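Workshop notebook, Sunday, February

Back bench day! I have been wanting to do this one since we moved the clamps, and I finally had a whole afternoon with the door shut and the radio on. The plan was the hand tools that never got a proper home (scissors, screwdriver, pliers), the tape, and the pine top itself, which I have a real soft spot for.

Started at one in the afternoon, with coffee, and with the notes from last time open on the stool.

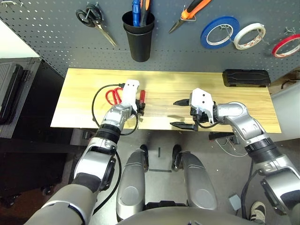
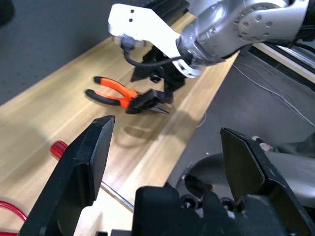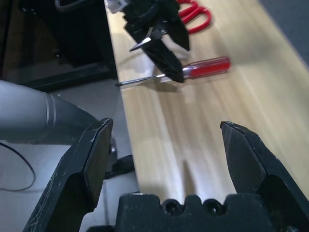
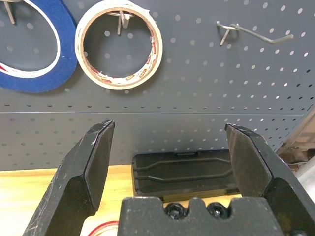

First thing I want on paper is how much I like working at this bench. The pine has that pale, straight grain that shows you every crumb and every curl of swarf, so you can't pretend it's clean when it isn't. The old gray top in the front room hides everything, and I'm sure that's why we keep finding M3 washers in the joint glue over there. Pale wood for small parts, every time. If we ever get round to replacing the front top I'm going to argue for pine again, and I'll argue loudly.

Now the sorting. Rule for the day was one I stole from the bike shop I used to work in: if you used it in the last month it gets a place you can reach standing still, if you used it this year it gets a place you can reach with a step, and everything else goes in a box with a label. I tried to be strict. I was strict until I got to the files, and then I was not strict at all (there are four half-rounds now within arm's reach and I regret nothing).

Scissors. Red handles are for paper, tape and card. Please, please not for wire, and not for sandpaper either. I oiled the pivot with a drop of the light stuff, worked them open and shut for a bit, wiped them, and they close beautifully now. I cut a strip off a Brelia catalog just for the pleasure of it and then cut up the rest of the page. There is a pair of beat-up shears in the left drawer for sandpaper and I've written SAND on the handle in paint pen.

Screwdriver. The red one with the see-through grip is still my favorite thing on the whole bench. It fits the Miltgate cabinet screws as if it was made for them. I dressed the tip very lightly, two passes on the fine stone, and stopped there. I know it's tempting to keep going. If it starts to ride up out of the slot again, tell me before you take it to the grinder!

Pliers. Joint was a bit stiff. Penetrating oil, ten minutes, work it, wipe, repeat, then a drop of ordinary oil to finish. Much better. I also ran a brass brush through the jaws, and the amount of old thread sealant that came out of there was something to see. These are the general pair, good for holding and bending. For cutting there are proper cutters in the top drawer and they are sharp, so use those.

Tape. I love a tape day. We had ends of rolls in three different drawers, and two of them had gone to that horrible gummy stage where the edge picks up every hair in the building. Those are gone. The blue goes on a hook on the pegboard and that is now its permanent home. I tried a peg in the lower panel first and didn't like it, because you bend down for it every single time and your sleeve drags over whatever you just marked out. On the upper panel you can pull a length straight down with one hand and tear with the other. Try it, it's a small joy. Fold the end over on itself when you're done, a finger's width, so the next person isn't picking at it with a thumbnail.

Pegboard. Ours is the metal kind and I will defend it against all comers. The holes don't chew out the way they do in the brown hardboard stuff, and a hook that fits stays fitted. I did go through the hook jar and pull out the ones with the bent prongs. They look fine until you hang something heavy on them and then they slowly tip forward. Bent ones are in the can marked STRAIGHTEN OR TOSS. I got a bag of 100 new ones from Treloar, the plain silver type, and they go in with a nice firm click. The bag is behind the can. Help yourselves, just write on the lid when it's getting low so I can add it to the order.

One thing I noticed while moving hooks – a bit of the lower panel buzzes when the dust extractor is running. I leaned on it and it stopped. Probably a loose fixing near the seam. I put a dab of felt behind it as a trial and it's quieter, but I only ran the extractor for a couple of minutes, so don't count that as fixed. Next time I'm in I'll take the panel screws out one at a time and put washers behind them.

Flat black plastic tray. I'm so pleased with this! I want it to be the landing place for whatever job is open: the screws you took out, the bit you're using, the clip you know you'll lose. It has a raised rim, so things that roll stop at the edge. I tried it with a handful of mixed screws and they all slid down into the long recess and stayed there, nice and easy to pick out. House rule I'd like us to try for the month: one job in the tray, and when the job is done the tray gets emptied. If it turns into a junk tray by the end of February I'll admit defeat and we can go back to jam jar lids.

The surface. I gave the top a proper clean at the end, after the tools were done. Vacuum first with the soft brush, then a cloth wrung out hard in warm water with a drop of dish soap, always along the grain, then a dry cloth straight behind it. There was a sticky patch near the middle that I think was old masking residue. A plastic scraper got most of it and a little mineral spirits on a rag got the rest. Rag is hung outside on the rail, flat, and please leave it there until it's fully dry.

I did not sand. I got as far as taking a sheet of 320 out of the box and then put it back. The top is due for a light sand and a coat of oil, but I want two clear days for it, with nothing on the bench and the heater on low, and I didn't have that today. I measured up for the oil all the same. The run I'd like to do in one go, this top plus the two shelves, comes to 1,320 mm end to end if we leave out the bit by the wall, and the Platora hard oil we have on the shelf should cover that twice with some left in the can. I shook it, it still sounds good and runny. I'd put on a thin coat, wait 60 minutes, wipe off every bit that hasn't gone in, and then leave it alone overnight. Last time we left it too thick and it stayed tacky for days and grabbed every scrap of paper we put down.

Small wins, in no order:

Found the missing 5 mm hex key. It was in the tape drawer, inside a roll.

The drawer that always stuck now runs like silk. Candle wax on the runners, nothing fancier than that.

Lamp arm tightened. It stays where you put it. I moved it up and down for a while just to enjoy it.

Swept under the bench and got back two pencils and a drill chuck key that I'd already replaced. So we have a spare chuck key now, and it lives on a string by the drill press.

To do:

Washers behind the pegboard panel, see above.

Paint outlines on the pegboard? I go back and forth. I like them because you can see at a glance what's missing, and I don't like them because we move things so often. Maybe try it with chalk marker first and see if we stick to it for a month. Opinions welcome, write them in the margin.

Order a second roll of the blue tape before the first one runs down. We go through it faster than I thought, mostly on the veneer jobs.

Sharpen the block plane. I ran out of afternoon and I'd like to do it with fresh eyes. The stones are soaking in the tub, leave them in.

Pick two days for the oiling. I'd go for the end of the month when the big glue-up is off the bench.

Packed up a little after six, swept, lights off, extractor off at the wall. Stones checked, tub lid on.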